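第四章 处理器与插座：打开一台工作站

本章内容
4.1 机箱里的第一眼
4.2 处理器的正面与背面
4.3 插座的结构
4.4 对位、放入与压合
4.5 插座周围的邻居
4.6 导热材料与散热器
4.7 第一次通电

建议学时：16学时，其中实训占一半以上。
实训设备：Jasitz实训室塔式工作站、Dauda防静电工具包、Tundadis导热硅脂、Ilevano维修记录系统。

前三章我们一直在机箱外面打转：接口认过了，电源线插拔过了，启动时的提示音也听熟了。从这一章开始，侧板要打开了！很多同学选这门课，等的就是这一天。第一次看到一块完整的工作站主板摊在眼前，密密麻麻的插槽、线缆、金属件，多少会有点发懵，这很正常。你会发现它们排得很有规矩，看懂了规矩，再看任何一台机器都会觉得亲切。

本章的主角是处理器，以及托住它的那个插座。在所有可以拆换的部件里，处理器大概是价值和体积之比最高的一个：一小片基板，一块金属盖，整台机器的运算都从这里经过。换内存、换硬盘，插歪了往往还有重来的机会；处理器插座里的触针又细又密，碰弯一根，就可能有一条内存通道认不出来，甚至整机无法启动。所以这一章的实训节奏会比前面慢得多，动作也分得细得多。

慢下来其实很有意思。你会看到一个设计得非常周到的机械结构：拉杆、压板、铰链，每一个零件都在帮你把力气均匀地送到该去的地方。拉杆压下时那种先紧后松的手感，光靠文字真的讲不出来，等你亲手试过就明白了。

先认字，再动手

拿到一颗处理器，第一件事是读它的金属盖。这块盖子的正式名称叫集成散热盖，作用是保护下面的芯片，同时把热量摊开，传给上方的散热器。厂家把型号印在盖子上，字很小，对着强光看还容易反白，换个角度、侧一侧光线就清楚了。

盖子上的文字通常包括品牌和系列、具体型号、标称频率，还有一串批次代码。前面几项用来核对兼容性，批次代码则在保修和追溯时派上用场。读的时候请一个字符一个字符地读，尤其是结尾的版本后缀。同一个系列里，型号数字相同而后缀不同，往往意味着两代产品，插座可能根本不通用，即使放在一起看起来大小相仿。“看着差不多”是装机台上最贵的一句话。

读完以后，马上把整行文字抄进Ilevano维修记录，再去碰机箱。散热器一装上，盖子上的字就看不见了，将来想查型号又不能开机的时候，这条记录能省下一次拆装。

再看主板这一边。处理器放入之前，插座应当完全敞开：拉杆松开，压板向后掀起，触针区整个露出来。处理器从正上方接近，板面与插座保持平行，先悬在上面看准方向，再垂直放下。下面这台Dell工作站正处在这个环节，处理器金属盖上印着INTEL XEON E5-1630V2和3.70GHZ，插座里是一片方形的金色触针，银色的压板和拉杆框架已经向上掀开。 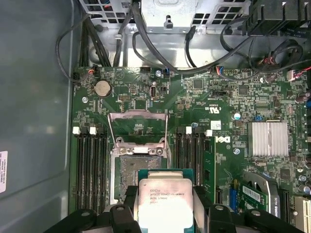
4.1 机箱里的第一眼

打开侧板以后，先别急着找处理器。给自己一分钟，双手放在机箱外面，用眼睛把主板走一遍。我们建议用“从大到小”的顺序：先找最大的方形区域，再找成排的长条，最后找零散的小件。

最大的方形区域就是处理器插座。上一页那台机器的插座两侧都有黑色的内存插槽，左边一组是四条，右边另有一组。把内存分放在插座两侧，是工作站和服务器主板上很常见的布局，走线可以做得短而均匀，信号到达的时间也更容易控制。内存插槽顶端的白色卡扣非常显眼，特别适合当作路标：看到成对的白色卡扣，就知道下面连着内存插槽。

右侧最外面那条插槽里装着一根绿色的内存模块。顺便养成一个好习惯：动处理器之前，先记下哪些插槽里有内存、哪些没有。工作站主板对内存的安装顺序有讲究，具体先插哪一条，要以主板手册或侧板内侧的标签为准。处理器装好以后如果内存容量显示不对，你手里有原始记录，排查起来就快得多。

接着往小处看。主板左上部那颗银色的纽扣电池，坐在圆形的电池座里，它在断电时为时钟和固件设置供电。再往右有黑色的小排针，还有一个竖立的内部USB接口。板子上沿接着红白两色线的小插头，还有一个蓝色的插头，线缆从那里垂到板上。初学者容易忽略线缆，可装处理器时最爱捣乱的偏偏就是它们：一根松垮的线垂到插座上方，压板一落，线就被夹住了。动手之前，把可能碰到插座的线轻轻拨到一侧，必要时用软扎带暂时固定。

走完这一遍，在记录本上画一张草图。画得不好看完全没关系，方块代表插座，长条代表内存插槽，圆圈代表电池，线缆画个箭头标明从哪里来。Jasitz实训室的20台工作站并非同一批次，主板布局各有差别，你的草图只对你面前那一台有效，请在图上写清设备编号。比如编号765的那台，就写“765”，别写“靠窗第二台”，实训室的桌子是会搬的。

4.2 处理器的正面与背面

处理器有两面，两面的脾气完全不同。

正面是金属盖，结实，可以承受散热器的压力，但怕油。指纹里的油脂会影响导热材料的铺展，安装散热器之前要用无绒布蘸少量高纯度异丙醇擦净，等它挥发干。金属盖四周露出一圈基板，拿取时手指只接触基板的边缘。

背面的样子取决于封装方式。采用触点阵列封装的处理器，背面是一片平整的金色触点，针则在主板插座里，本章讲的就是这一类。另一类封装把针脚做在处理器背面，插座上是对应的小孔，附录里有对照图。两种做法各有道理，装配时要保护的对象也因此不同：前一种情况下，插座比处理器更娇气；后一种情况下，处理器的针脚最需要小心。

触点阵列的触点虽然平整，也不能用手摸。皮肤上的盐分和油脂留在触点上，会让接触变得不稳定，故障时有时无，查起来非常折磨人。处理器暂时不装的时候，请放回原来的保护盒，触点一面朝向盒底的凹槽。直接搁在桌面上是不行的，哪怕桌上铺着防静电垫，因为小颗粒会粘在触点之间。

4.3 插座的结构

终于说到插座了！请把它想象成一个带盖的精密托盘。托盘的底部是触针床，每一根触针都是微型弹簧，处理器被压下时，触针略微弯曲，以弹力顶住对应的触点。托盘的盖子是压板，中间留有开口，压住处理器的边缘，让金属盖的中央露在外面与散热器接触。盖子的锁是拉杆，利用杠杆把手上很小的力气放大成足够的压合力。

请记住下面几个部件的名称，后文会反复用到。

触针床：插座中央的方形区域，布满金色触针。任何工具、手指、布料都不应进入这个区域。

压板：铰接在插座一端的金属框，可以掀起。掀起后它会停在张开的位置，若有自行落下的趋势，应先检查铰链，再继续操作。

拉杆：位于插座侧面的弯折金属杆，有些插座用一根，有些用两根。使用两根拉杆的插座有规定的开合次序，一般会在插座旁边或压板上标出，务必照着做。

铰链支架：压板与插座底座相连的金属件，依靠螺钉一类的紧固件固定。日常安装处理器不需要松开它。

定位标记：处理器一角的三角符号，以及基板边缘的缺口。它们与插座上的对应标记配合，决定唯一正确的方向。

观察触针床时，用斜光最有效。把台灯从侧面照过去，完好的触针会呈现整齐一致的反光，像一块织得很密的布；若某处出现一个亮点或暗点，打断了纹理，那里就值得用放大镜仔细看。换几个方向各看一遍，有些弯针只在特定角度下才露出破绽。这个检查每次安装前都要做，新主板也不例外。

如果发现触针弯曲，请停止操作，在Ilevano记录里标明位置，然后请指导教师处理。用镊子自行扳正的想法很诱人，可触针经不起几次弯折，往往是邻近的几根跟着遭殃。

4.4 对位、放入与压合

以下是完整步骤。第一次实训请两人一组，一人朗读，一人操作，做完再交换。

第一步，关机并拔下电源线，按住电源按钮数秒，释放残余电量。戴好Dauda工具包中的防静电腕带，夹子接在机箱裸露的金属部分。

第二步，清理插座上方的空间，确认没有线缆会落进压板的行程。

第三步，松开拉杆，先向下压，再稍向外移，避开卡钩后缓缓抬起。整个过程手不要离开拉杆，让它慢慢升到顶。

第四步，掀起压板至完全张开，用斜光检查触针床。

第五步，拿住处理器基板的边缘，将定位标记与插座标记对齐。先悬停，从正上方看一次，再从侧面看一次，确认平行。

第六步，垂直放下，松手。处理器靠自身重量落座，任何时候都不要往下按，也不要左右推动来“找位置”。没有落平，就垂直提起，重新对位。

第七步，轻轻放下压板，再压下拉杆，扣入卡钩。此时会感到明显阻力，这是触针正在受压，属于正常现象。如果阻力大到拉杆开始弯曲，或者压板一边高一边低，立即松开，回到第五步。

七个步骤写下来不过半页，熟练以后一两分钟就能走完。可我们希望你在头几次刻意放慢，尤其是第五步的悬停。处理器悬在插座上方的那一小会儿，方向、平行、线缆、触针，都还有机会再看一眼。

压合完成后，先把导热硅脂放在一边，翻到随书的实训记录册第144页，填写安装检查表。表里有一栏叫“放入次数”，第一次就落平写一，提起来重放过就如实写。重放几次并不扣分，写得准确，后面分析接触故障时才有依据。填完以后两人交换签字，再进入4.5节，把插座周围的邻居逐个认清。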